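Bakos to keep apprentice places open

May 4, 2020

Gear maker Bakos will take on 17 apprentices as planned, the company has told local schools. Applications had been on hold for several weeks.

Training manager Irén Vida said interviews would be held by telephone and that first-year pay would stay the same. The firm employs 705 people at its two sites.
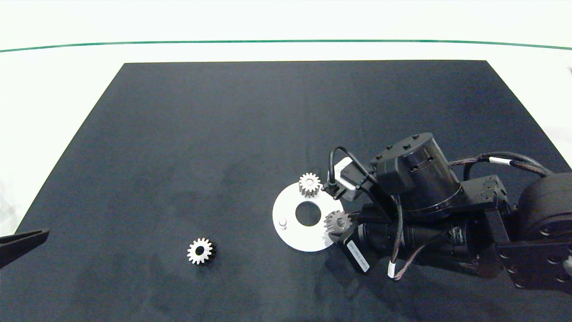 Metal spur gears on a dark mat.

Classroom teaching will be done online until the college in Neka reopens. Workshop groups will be kept small, with staggered breaks.

School leavers can apply until the end of May. Forms are available from the Bakos gatehouse or by post.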